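4.2 The jacket problem

Shirts have a literature. Jackets have a drawer, a chair back and a hook behind the door. 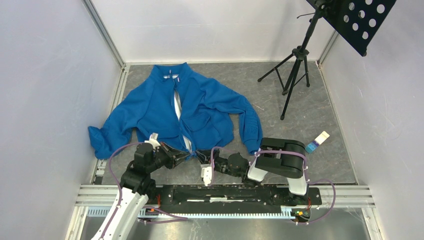 Figure 3. Zip-up jacket laid out front side up, sleeves out.

Tarmo Sakalauskas objected at the draft stage that a jacket is simply a shirt with a zipper, and that any household able to fold one could fold the other if it tried. Our diary entries suggest that households do try, briefly. Of the 911 entries collected in Dunda, only 11 describe a jacket folded in the manner its owner would call proper. The rest describe hanging, draping, rolling and, in one entry we have kept for its candour, "putting it under the other one."

Three features of the garment come up again and again. The collar stands when it is asked to lie down. The front gapes along the zipper, so the two halves drift apart while the folder is busy with a sleeve. The sleeves themselves bend at the elbow and stay bent, as in Figure 3, where the two have settled on quite different angles.

Participants disagreed about whether to close the zipper first. Those who did complained of a stiff ridge down the middle of the finished bundle; those who did not complained of everything else. Mārtiņš Pētersons, coding the Bresari entries separately, sorted the methods into 5 groups and then asked for a sixth, labelled "gave up". We declined, for reasons of space, and returned those entries to the hook category, where most of the jackets had ended up anyway.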